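Handing Over a Station to the Gripper Cell
Stolico Plant Services, Friday, March 23, 2018

Operators keep authority over the cell at all times. Before each shift:

1. Run the pick in simulation 5 times.
2. Check the approach angle against the part sheet.
3. Sign the handover log — both shifts must sign.

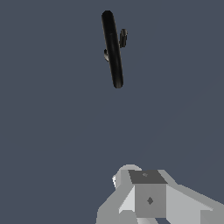

Staff moved off hand loading receive 30 hours of paid training and keep their current grade. Requests for inspection work go to the shift lead.

Contact: Stolico Plant Services, Rullavstead | Back to top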